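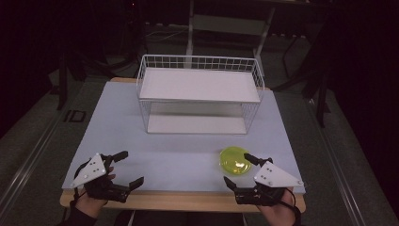 Lizelle Khumalo objected to an earlier revision of this section: it let operators start recording with the jaws already closed, and her first 30 takes had no usable opening width. Step 3 now covers this.

4.2 Recording a two-handed demonstration

1. Fasten the strap of each gripper over the back of the hand. Route the cable past the wrist with enough slack for full forearm rotation.

2. Place the object and the rack on the board. The object must lie within reach of both grippers.

3. Open both jaws fully and hold still until Villadon shows READY for both hands.

4. Start the take. Approach the object with one gripper and keep the other clear of it.

Caution: Do not cover the marker plates with a sleeve or with the opposite hand. Lost tracking is not interpolated. 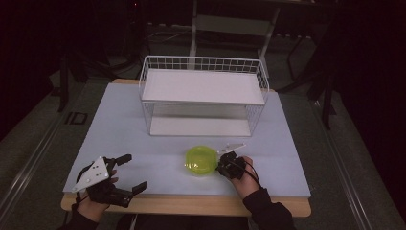 5. Close the jaws slowly until they touch the object. Thin plastic bends under excess force, and the recorded jaw width will then be too small.

6. Move the object to its target on the rack. Release, withdraw both grippers, and open the jaws fully again.

7. Stop the take. Takes longer than 20 seconds are split on export and must be relabeled.

Note: If contact is lost during a move, finish the take and mark it RETRY. Do not delete it; Villadon numbers takes in sequence and a gap stops the export with error 127.

8. Change the starting position of the object before the next take. See 4.3 for placement patterns.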